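Cleaning and sealing mosaic grout without losing your mind

Posted December 8, 2019 in Kitchen

I put this off for so long. Mosaic is gorgeous, and I'll defend mine to anyone who tells me it's dated, but small tiles mean grout, so much grout, and every line of it happily holds on to spaghetti sauce. A few people asked for the method after I mentioned it in the October post, so I've typed the whole thing up, including the bit where I used the wrong brush for an hour.

This is for ordinary cement grout between glazed or glass mosaic. If your tile is marble, travertine or any other natural stone, please don't follow me blindly! Stone has its own rules about cleaners (vinegar will etch marble, for one) and you want a product made for it. Same goes for epoxy grout, which doesn't need sealing at all. If you don't know what you've got, try a drop of water on a clean dry line. If it soaks in and darkens, you've got unsealed cement grout and you can carry on.

What I use

Baking soda, a good big box
Dish soap
A spray bottle that holds 700 mL
A soft toothbrush and a stiffer nylon grout brush
2 microfibre cloths, plus old towels for the counter
Painter's tape
A penetrating grout sealer (mine is the Trarkby one, water-based, with the little roller bottle)
A small foam brush
Rubber gloves and something to listen to

Skip the wire brush. Skip the green scouring pad as well. I've seen both recommended and they'll scratch a glossy glaze, and you will see that scratch every single morning while the kettle boils.

Step 1: clear off and do a dry pass

Take everything off the counter that you care about. I'm talking toaster, knife block, the fruit bowl, the pile of mail. I'm terrible for leaving snacks out while I work and then finding baking soda in them, so learn from me on that one. 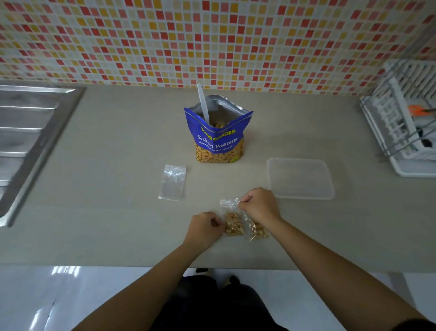
Then go over the wall with a dry cloth or the soft brush attachment on the vacuum. It feels like a waste of time and it really does make a difference, especially near the stove, where dust and grease turn into a sort of felt. If you wet that stuff first it smears into the grout and you've made yourself a second job.

Lay towels along the back of the counter, tucked right up to the wall. Drips travel, and I'd rather wash three towels than mop baking soda out of a drawer.

Step 2: degrease before you scrub

Fill the spray bottle with warm water and add a good squirt of dish soap. Spray a section no wider than your shoulders, leave it five minutes, wipe it down, rinse the cloth, wipe it again. Work from the bottom up when you spray and from the top down when you rinse. My neighbour Dong-hyun Choo taught me that, and I argued with him and then tried it on one section each way. He was right. Dirty water running down a dry wall leaves streaks, and on a wall that's already wet it mostly just slides off.

Behind the stove I had to do this three times. Next to the fridge, once was plenty.

Step 3: the paste

Mix baking soda with just enough water to get something like toothpaste. Too runny and it slides down onto the counter, too thick and it falls off in lumps. Add a few drops of dish soap to help it cling.

Now, push it into the lines with a finger (gloved!) or the toothbrush. On big tiles you can run along each line neatly, but on mosaic you'll go batty trying, so just smear it over the whole patch like you're icing a cake. Leave it ten minutes. Make tea.

Scrub with the nylon brush in small circles first, then go along the lines, up and down and then side to side. This was my mistake the first time around: I did the lot with a toothbrush, and all I got was a flat toothbrush and a sore thumb. A proper grout brush has a narrow, stiff edge that gets down into the joint. Sarmiento Hardware had them by the till for less than a coffee. 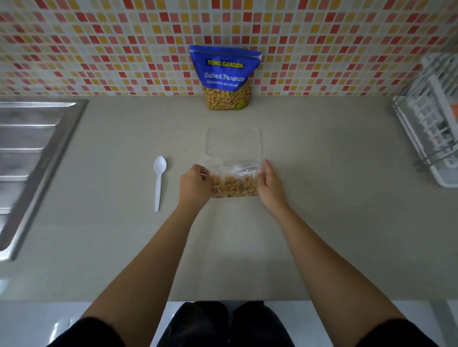
Rinse, rinse, rinse. Baking soda leaves a white haze when it dries, and if you seal over the haze it's there to stay. I change my rinse water every section and do one last pass with a clean cloth and plain water. When you think you're finished, run a dry finger over the tile. If it feels chalky, go again.

Stubborn stains

Tomato, turmeric and coffee are the worst of them. For those I use oxygen bleach powder dissolved in warm water, dabbed on with the toothbrush and left for fifteen minutes with the window open. Test it somewhere hidden first if your grout is coloured, as it can lighten some pigments. Never mix it with vinegar or with chlorine bleach, and don't store the leftover solution in a closed bottle, it builds up gas. Mix a bit, use a bit, tip the rest down the drain with lots of water.

If a stain won't move after two tries, I leave it and use a grout pen later. Life's short.

Step 4: let it dry properly

Everybody wants to skip this one, me included. Sealer needs dry grout, all the way through, and twenty-four hours is my minimum. In a damp week I'd give it two days with a fan going. Keep the kettle and any boiling pots away from that wall in the meantime. We ate a lot of sandwiches.

While you wait, look for cracks and missing bits. Pinholes can be filled with a dab of premixed grout in a matching colour, pushed in with a fingertip and wiped flush with a damp sponge. Follow the tub for drying time before you seal over it. If whole stretches are crumbling, or a tile wiggles when you press it, stop and sort that out first. Sealer won't hold anything together.

The seam where the wall meets the counter is a different animal. It ought to be flexible caulking and not grout, and if yours has split, cut it out and redo it after the sealing's done and cured.

Step 5: seal it

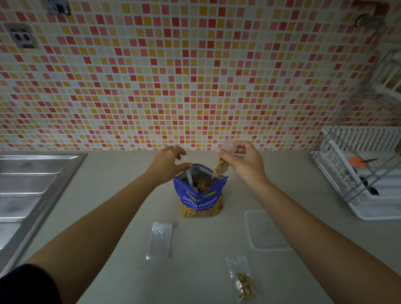
Penetrating sealer goes on thin and fast, and the trick is to keep your patch small enough that you can wipe it before it dries on the tile. I do a patch the width of one forearm. The roller bottle is lovely on long straight lines, but for tiny squares I just use the foam brush and coat everything, tile and all, then buff the tile clean after five minutes with a dry cloth. On my wall there's an outlet set right in among the tiles, so before I go anywhere near that with a brush or a spray, the breaker goes off and painter's tape goes all around the panel. Dab close to the tape with a barely loaded brush and never spray toward it. When you're done, let everything dry out before the breaker goes back on.

Two thin coats beat one thick one. Mine says to wait an hour between them, yours might differ, so check the label. Open a window, too, even with the water-based kind.

The next day, do the drop test again in a few spots. The water should sit up in a bead. If it soaks in anywhere, put another coat on that spot.

Keeping it nice

I wipe the wall behind the stove after anything that spits, which in our house is mostly bacon. A squirt of dish soap in warm water, once a week, and that's the whole routine. No vinegar, no abrasive creams. I redo the drop test every spring and top up the sealer where it needs it, usually just the stove end.

A couple of things I get asked

Trinidad Dalisay wrote to ask if a steam cleaner would do the same job. On sound, unsealed grout it can work, but it can loosen old grout and it strips some sealers, so I stick with my brush.

Can you seal only the bit behind the stove? Sure, just know it may darken the lines slightly. Try a corner first and see if you can live with it.

Next up is the bathroom floor, which I'm dreading, and I'll post it when my knees have recovered.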